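Speaker notes – "The Closet You Already Own," evening talk at the Bretthorpe library
August 5, 2019

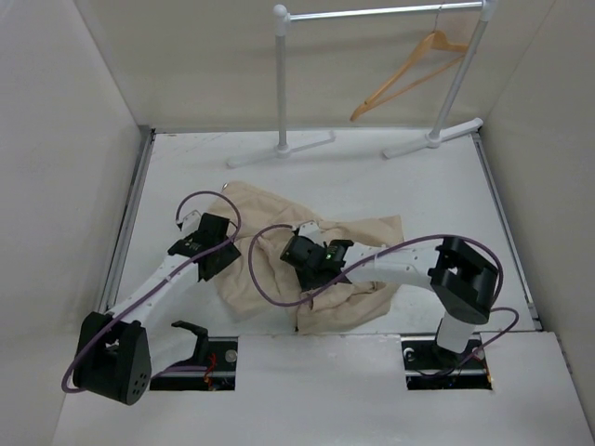 A question came in ahead of the talk, from a reader of the newsletter, asking whether a person can really dress well out of one short rack, and whether the winter coats are supposed to go under the bed. (Read it out slowly and let people laugh.) My answer is yes to the first, and for the coats, any dry place will do.

Start with my own closet in October, the year we moved to Bretthorpe. I owned 148 pieces of clothing, and I wore the same gray sweater until the elbows went. Tell the sweater story, but keep it short this time – I went on far too long at Belhaj.

Next, the money. I added up my receipts and got 1,880 dollars for one year, mostly sale items, and I do love a sale, so please be gentle with yourselves when you add up yours. Pause here. People like to do the sum in their heads.

Then mending. Hold up the blue shirt and show the cuff. Pass around the two darning needles and ask for them back! A loose button takes less time than driving to the mall, and you can do it with the radio on.

If someone asks about selling online, mention that I've used Vundumon for shoes and was happy enough, though the postage ate up most of it. Good coats do better at the Dadimia thrift shop, where you can talk to a person.

Finish with the homework: pick one drawer, only one, and write to me about what was at the bottom of it.

Related talks
Washing Wool Without Tears
What to Do With Your Mother's Linens
Shoes, Polish and Patience

Comments (2)
buttonbox: I did the drawer. Three swimsuits, and I don't swim.
Maplestreet: Please post the darning handout, my copy got left on the bus.

We use cookies to remember your settings. OK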